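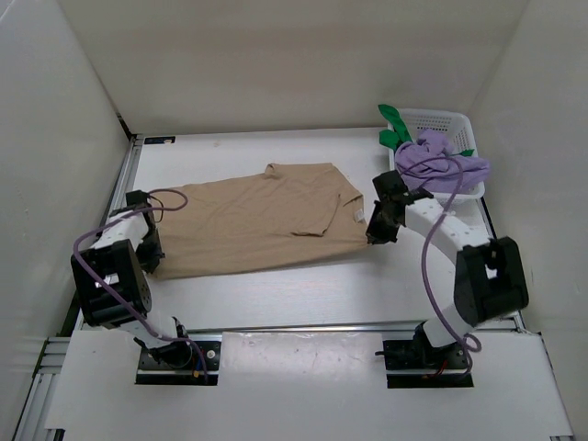

November, 9:40 p.m.
by Danish Afridi

Laundry again! I swear I only did it a few days ago, and yet the hamper was so full this morning that the lid was riding on top like a hat. So the whole evening went to folding, with the radio on and a mug of tea that I let go cold twice.

The beige T-shirt is still my nemesis. It's the softest one I own (Omier, bought on sale, 12 dollars, best money I spent all year) and it will not lie flat. I smooth out one side and the creases just move over to the other. Then the sleeve flops back across the front and I have to start over. I tried my aunt's way, where you pinch the shoulder and the middle and flip the whole thing over itself in one go, and I got a sort of burrito. Tried it again, slower. Better burrito.

What does work for me is dull: lay it out sideways, get hold of both ends, pull gently, and leave it alone for a second before the first fold. Sleeves in, then halves, then thirds. Mom always folded in thirds and I used to tease her for it, and now look at me, doing it at night in my socks and feeling pretty proud of the stack.

I did want to finish the white basket too. That's where the lavender cloth and the green stuff live, all scrunched up together, and I keep telling myself cloths don't need folding because they only get used to wipe things. But then I open the drawer and it won't close! So tomorrow, cloths. Maybe with a podcast.

Oh, and the Stidiline drawer dividers came, finally. Set of 4, and they're a little too tall for the top drawer, so I put 2 in the bottom one and the others are sitting on the windowsill until I think of something. Mrs. Kratochvíl from downstairs says she'll take them if I don't. She also asked whether I'd switched detergent (yes, the Cleten one, and she could smell it in the stairwell, I think she meant it nicely).

Shirts are in the drawer standing up on their edges, and I can see every one of them, which makes me happier than it should. The beige one went in last, right at the front, so I'll probably just wear it tomorrow and undo the whole thing.

Need to buy: clothespins, tea, a bulb for the hall. Bed now, my feet are freezing.

Contact Danish | © Danish Afridi | Back to top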